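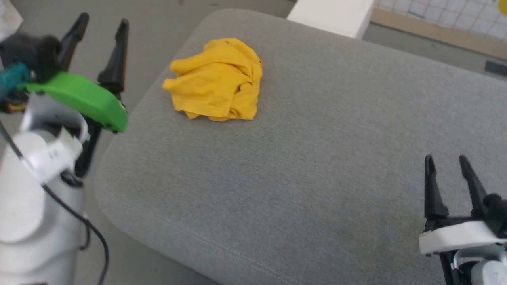 How often should a fabric-covered sofa seat be vacuumed in a home where laundry is folded on it?
Once a week, using a soft brush head, with a full clean of the cover twice a year.

Barreto publishes care guide for upholstered seating used as a laundry surface

CERNILOV, July 4, 2022 – Upholstery maker Barreto has released a revised care guide for its woven-fabric sofas and ottomans. The guide adds a section on the use of seat cushions for sorting and folding clothes, a use the company had not covered in earlier editions. It applies to all fabric models in the Ostholm range, including those already in customers' homes.

The new section was written after a customer survey carried out in June. Of the 2102 households that returned the form, 87 percent reported placing clean laundry on a sofa, ottoman or bed before putting it away. Most said that T-shirts, towels and bed linen stayed there for more than an hour. A smaller group reported leaving items overnight.

Barreto's guidance covers three points: moisture, color transfer and pressure marks.

On moisture, the guide states that clothes should be fully dry before they are placed on the seat. A damp cotton shirt left in a pile releases water slowly into the fabric below it, and the padding under the cover dries much more slowly than the cover itself. Where a cushion has become damp, it should be stood on its edge in a ventilated room until dry. Direct heat from a hair dryer or radiator is not recommended.

On color transfer, the guide advises washing new, strongly colored garments separately at least twice before they are laid on light upholstery. Yellow, red and dark blue cottons are listed as the colors to watch on pale gray covers. If a mark appears, it should be blotted with a white cloth and cool water, working from the outside of the mark toward the center. Rubbing spreads the dye and can raise the surface of the weave.

On pressure marks, the company notes that light garments have no lasting effect on the padding. Full laundry baskets do. Baskets with hard rims or feet should be set on the floor, and zippers and metal buttons should be closed or turned inward before clothes are moved across the seat.

The guide also includes a short folding procedure for T-shirts on a padded surface. The shirt is shaken out, laid face down with the neckline away from the user, and smoothed from the center to the hems. Both sides are folded in, sleeves are turned back, and the lower hem is brought up to the collar. The guide recommends working near the middle of the cushion – the rounded front edge slopes and lets the fabric slide.

Care symbols and cover removal instructions are unchanged. Covers without a zipper must not be removed for washing.

The guide is available in print at the Barreto showroom in Zemomlow and is being packed with new orders. Owners of older Ostholm pieces can request a copy by mail, quoting the order number printed on the underside of the seat.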